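How to check whether a celebrity death story is true before you share it

Most of us have done it. A sad headline about somebody off the telly pops up, you feel a pang, you press share, and by teatime the actor is posting pictures of his lunch. I run the fan pages for Warnis, the old space serial, and we have buried the man who played the ship's doctor twice. He is fine. He does conventions.

I don't trust any of these stories now until I've gone through the steps below. It takes 5 minutes and needs no special tools.

Step 1. Find out who said it first

Ignore how many pages are carrying it. Fifty-three sites running the same two paragraphs is one story copied 52 times, and I have seen plenty where the first version was a page set up the same month. Copy a full sentence from the article, put it in quote marks and search for it. Then look for the oldest result. If the trail ends at a site you've never heard of with adverts between every line, stop there.

Step 2. Look for a named person

"Sources close to the family" is worth nothing to me. You want an agent, a relative or a spokesperson, with a name, saying it in a place you can go and look at. Angharad Bellis, who looks after the Prydderch message board, won't let a thread go up without one, and she has annoyed a lot of people that way. She has also never had to take one down.

Be careful with co-stars too. They read the same rubbish we do, and a broken heart from somebody who shared two episodes with him may only mean that they saw the headline before you did.

Step 3. Check the account, then check it again

A post from the family is good evidence if it is the family's account. Scroll back. A real one has years of dull stuff on it: birthdays, a dog, complaints about trains. A fake has a nice profile picture, 400 followers and nothing before September. The blue tick used to help a bit. I wouldn't lean on it now.

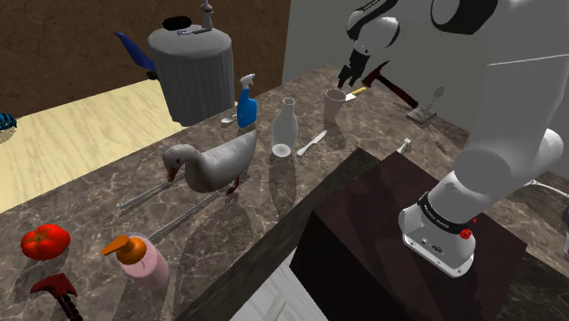 Step 4. Read the date

Old news comes round again, usually when a repeat goes out. Beca Nicholas sent me a lovely tribute to one of the Trirnley cast last year and it was perfectly true, only the poor woman had died when I was still at school. The date on the shared post tells you nothing. Open the article and find the one on that.

Step 5. Be suspicious of the cause

Hoaxes love a jet ski, a film set or a mystery illness. Real notices are often short and tell you very little. If the page has every detail within the hour and wants you to click through to a video on something called Bisari, close it.

Step 6. Wait

Leave it until the evening. If it's true, a proper newsroom will have rung somebody by then, and your tribute will be just as kind a few hours late. If you have already shared a false one, delete it and post a plain correction in the same place. Editing the old post doesn't do the job, as people who saw it the first time won't look again.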